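Starting a Business in Quintela: Questions for a Small-Firm Attorney
21 Nov 2019

The business practice at Clakham takes up most of the second floor of an office building in Quintela. Its clients are mainly people opening their first company or changing the shape of one they already run. We sat down with the attorney who handles company formation there and asked what owners tend to get wrong in the first year.

The attorney has worked in the field for 14 years and started out in commercial leasing.

"I still read a lot of leases," she said. "A new owner will spend weeks picking a company name and then sign a five-year lease the same afternoon it arrives. The lease is usually the bigger commitment."

Clakham charges a flat fee of $449 to set up a single-member limited liability company, not counting the state's filing charge. For two or more owners the price is $999, and the difference is the operating agreement.

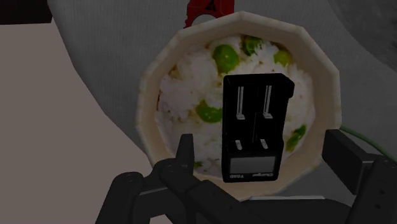
"With one owner, the agreement is short," she said. "With two, you have to ask what happens if one of them wants out, or gets sick, or gets divorced. People don't like that conversation. I've had business partners go home after it and decide not to form the company at all, and I think they saved themselves some money."

She asks each owner to answer the same written questions separately before the first meeting. The answers often don't match. One person thinks profits will be split evenly, and the other assumes that whoever puts in more hours gets paid first. Both may be reasonable, but the agreement has to pick one.

We asked about the online services that sell formation papers for much less. Nolico, one of the services her clients mention, offers a basic package for $99.

"The form is fine," she said. "If you are one person with no employees and no lease, you may not need me. I tell people that on the phone. What the form won't do is ask you a question. It fills in the standard answer and you find out later what the standard answer was."

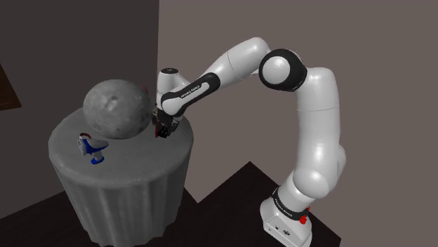 Much of her work comes from those later discoveries. One client, a kitchen supply business called Skalleria, had three owners and a downloaded agreement that required all three to approve any loan. When one moved overseas and stopped answering mail, the other two could not renew their line of credit. The company agreed to let her describe the case.

"We got it fixed, but it took months," she said. "They bought out the third owner, and the new agreement lets two of the three votes carry most decisions. Selling the company still takes everybody."

She also spends time on records. An owner who pays the household electric bill from the business account is giving a future creditor something to argue about. Her advice is to open a separate account before the first dollar comes in and to sign every contract in the company's name, with a title after the signature.

"If you sign just your own name, you may have made a personal promise," she said. "It takes two seconds to write 'manager' after it."

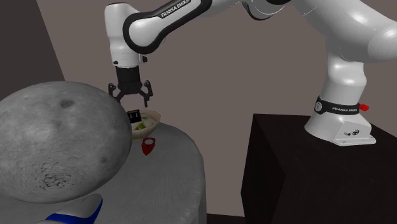 Year-end is her busy period. Owners call in December wanting a company in place by January, and some would do better to wait a few weeks, depending on their taxes. She sends those callers to their accountant first.

Asked what to bring to a first meeting, she kept the list short: any lease or loan papers, signed or not, the names of everyone putting in money, and the amount each has already paid.

"Bring the emails too," she said. "Half the time the real agreement is in there somewhere."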